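Subject: Re: [robot-club] Laundry task, who is free in August?
From: Abbas Ahmadpour
To: robot-club list

Hi all,

Esmaeil wrote:
> Are we still doing the laundry task for the Narkero round? Last I
> heard the grippers kept letting go of the basket on one side. Also,
> do we get to pick our own clothes or does Votidmont send a set?
> Esmaeil Rezaei

Yes, still doing it! And we pick our own clothes, as long as there are at least two pieces and they go in crumpled (no folding them nicely first, I asked). The Votidmont people only care that the basket gets from the top of the washer to the table with everything still in it.

On the grip – we gave up on holding the long sides and went for the corners of the rim, one gripper on each. I went through the log last night and out of 41 tries we got 21 clean lifts, which is way better than what we had before the break. Most of the bad ones were the left arm closing a little early, so I want to slow that down before we touch anything else.

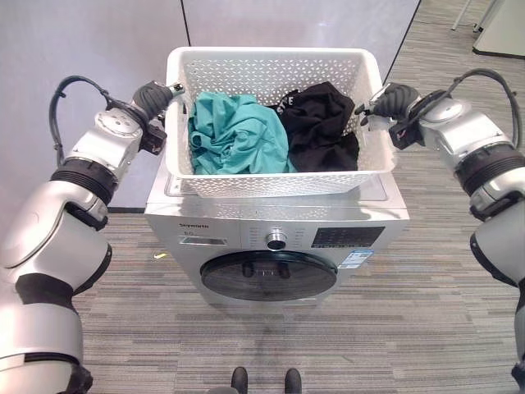
Both grippers at the basket rim, teal and black clothes inside.

The rules give us 100 seconds for the whole run, walking included. I'd love to have 17 seconds of that left over at the end, but we'll see. Babaei's team is using a soft bag and I'm a bit jealous, though a basket with a proper rim has to be easier for us.

Could somebody who knows the Lirer planner better than I do look at the wrist angles? I can be in the lab any afternoon after 3, and I'll bring the charger back (sorry, it was in my backpack the whole time).

Esmaeil, are you in for August or not? I need to send in the names.

Abbas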